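4. Sorting the play kitchen before you pack it away

I do this at the end of the day, usually while dinner is in the oven, and it takes me two songs at most. If you skipped section 3 (putting the Wanel shelf together), go back and do that first, or you'll have nowhere to put anything!

1. Clear one table completely and wipe it down. Let it dry.

2. Tip everything out of the bin and spread it around so nothing is sitting on top of anything else. The Brarnmont food set comes with 60 pieces and half of ours live under the couch, so check there too.

3. Pull out anything that came from your real kitchen. My rule is that real things can visit the play kitchen but they go home at night.

4. Put the big pieces down first — pots, bowls, strainers — and the small food last.

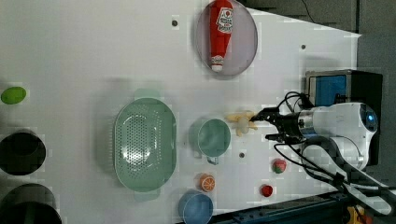

The big pieces are what decide how well your shelf works, so give them the bottom level and don't try to squeeze anything over them. Pots go in with the openings facing up and the food goes inside. I stand cups next to them with the handles all pointing the same way (fussy, I know, but little hands grab them more easily). A long oval colander like the mint-green one takes up more room than you'd think, and I turn it so the long side runs from the front of the shelf to the back. Plates slide in upright at the end. Bottles are the awkward ones, and a ketchup bottle will roll off a flat plate the second somebody bumps the shelf, so stand it in a cup or a corner.

5. Fill the top level with the soft pieces. Squash them in all you like.

6. Push the shelf back against the wall until both rear feet touch.

Note: The Dinaten bins fit the top level too, if you take the lids off. Mine are the 93 size. The next size up sticks out in front and you'll catch your hip on it.

Caution: Before a real bottle joins the game, empty it, rinse it and check the cap. Mogens Hallgrímsson wrote to me in June after a squeeze bottle let go all over his rug, and he'd been sure it was empty.

Caution: Don't stack pots on the top level. They're heavier than the soft food and they come down fast.

Washing the pieces is in section 5.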